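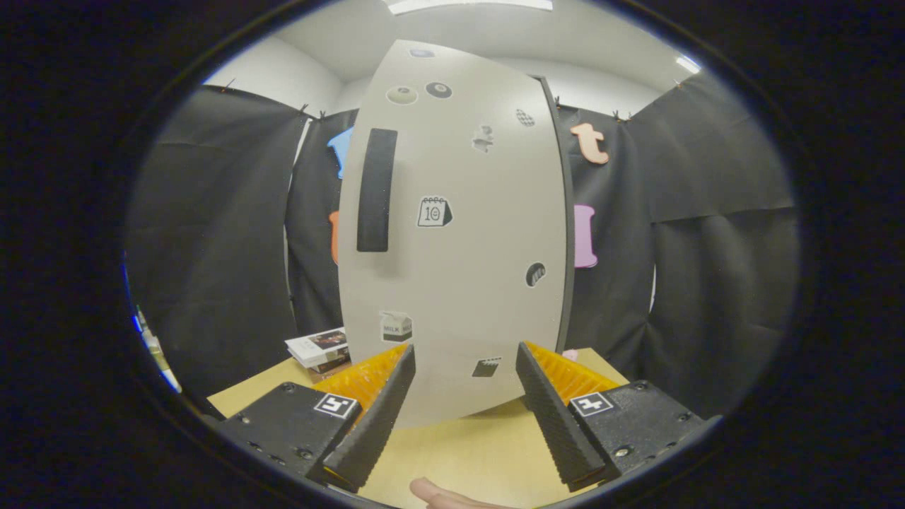
Service Record: Process Air Fan Drive, Nilwood Site
Status: Closed
Reported by: Capucine Baudry, Plant Maintenance
Equipment: Fleury variable-frequency drive, fan motor, Gostska pressure transmitter

Reported condition
The fan does not hold the duct pressure setpoint in automatic mode. Output frequency rises and falls continuously, and the drive trips on overcurrent during the upward swing. Operation from the keypad in manual mode is stable at all speeds.

Initial response
The site was asked to leave the drive in manual mode and to supply the parameter list, the fault history and the transmitter range. The fault history showed 4 overcurrent trips, all during acceleration. No ground fault or overheating was recorded.

Findings
The transmitter had been replaced in October. The previous unit was ranged 0 to 600 Pa. The replacement is ranged 0 to 2,000 Pa, but the feedback scaling in the drive was not changed. The integral time had later been shortened by site staff in an attempt to correct the pressure error, and the loop became unstable as a result.

The shield of the feedback cable was also found connected to ground at both ends. Noise was present on the analog input while the motor was running.

Corrective action
1. Feedback scaling set to match the transmitter now installed.
2. Integral time returned to the commissioning value. Proportional gain left unchanged.
3. Cable shield disconnected at the transmitter end and left grounded at the drive.
4. Analog input filter increased by 2 steps.

Verification
Automatic mode was restored under normal load. The pressure settled after each setpoint change and no further trips were logged during the observation period.

Follow-up
The revised parameter list has been sent to the Wustitz office for filing. The site is requested to update the loop drawing, which still shows the former transmitter range. Ticket closed May 2019 with the agreement of Ms. Baudry.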